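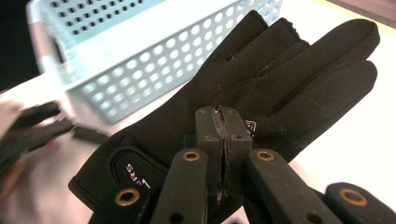 Junhao Guo wrote back after the February talk that I spent too long on history and never got to what a winter coat drive costs to run. So the costs come first tonight.

**Opening (2 min)**
- Thank Lerkari for the room.
- Zimholm drive, last winter: 1,451 items in, 800 given out. Say both numbers slowly.
- The rest went to textile recycling or back on the shelf.

**Costs (5 min)**
- Van rental is the big one -- $600 for the season.
- Laundry next. Hägglund gave us a flat rate, ask Zihan Peng if it still holds.
- Storage on Flidutgate is free until spring. Don't promise anything past that.

**What people need (5 min)**
- Adult sizes run out first. Kids' hats we always have too many of.
- Gloves only work in pairs. Ask donors to pin or tie them together.
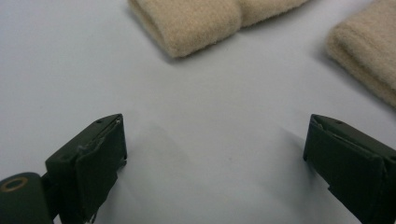

- Same goes for boots. Tie the laces.
- No wet bags. We lost a whole load to mildew.

**Ask (3 min)**
- Goal this year is 2,000 items. Need two more drop-off sites -- a school would be best.
- Sign-up sheet is by the door. Skip the slide on tax receipts if we're running over, but leave time for questions.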